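Small rules for a two-arm bench
By Diane Gill, 2020-06-05

Before the arms move, lay out only the pieces for the job and leave the middle free.

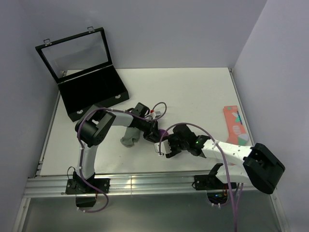 Soft things need the slowest speed. Where both grippers come in to one piece of cloth, one holds and the other pulls, never both. Open the lid of the box fully, as on our table, before you switch on. Cables should have a loop over the wrist.

Keep your hands behind the rail until both arms stop. In Wullura we wait 3 seconds more. 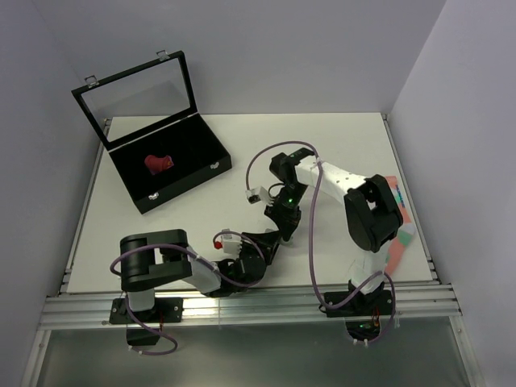

Reading time: 1 min

Check that the grippers are empty before you reach for the box. Tighten the mounting plates every 16 hours of work, and write it in the book.

Related
Cleaning rails without oil
Labels for the Varnville shelf
Folding socks by hand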